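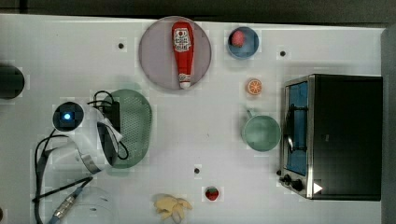

Ketchup on its plate, with the green strainer and the toaster oven close by

Play Kitchen Sets: Your Questions, Gathered Up

We get such nice letters about the pretend food and little dishes in our Sternel sets, and the same few questions come around again and again, so we have put them all together with the longest answers we could manage!

How many pieces come in a set?
The small set has 31 and the large one has 92, counting every bowl and every berry. If you come up short, do look inside the toaster oven first – small fruit has a way of ending up in there.

Can I buy just one missing piece?
Yes, and please do. Write to us at Giller and tell us which piece it is and what color, and we'll send a match if we still have one on the shelf. Spare strawberries are usually easy. Mint-green saucepans ran low in August, so those may take a little longer.

How do I clean the strainer?
Warm water, a drop of dish soap and a soft old toothbrush for the holes. Work from the back, rinse it well, and stand it up on a towel overnight – modeling dough is the usual trouble, and it comes out far more easily once it has dried and crumbled.
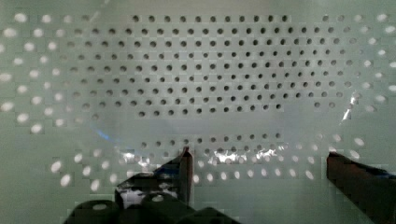
Tomaszewski writes that a wooden toothpick does the job faster than any brush, as long as you go one hole at a time and have a cup of coffee handy. We have tried it since, and we agree about the coffee too.

Does the pretend food need its own box?
A shallow one is best, so that children can see the fruit without tipping everything out.

Last updated December 27, 2020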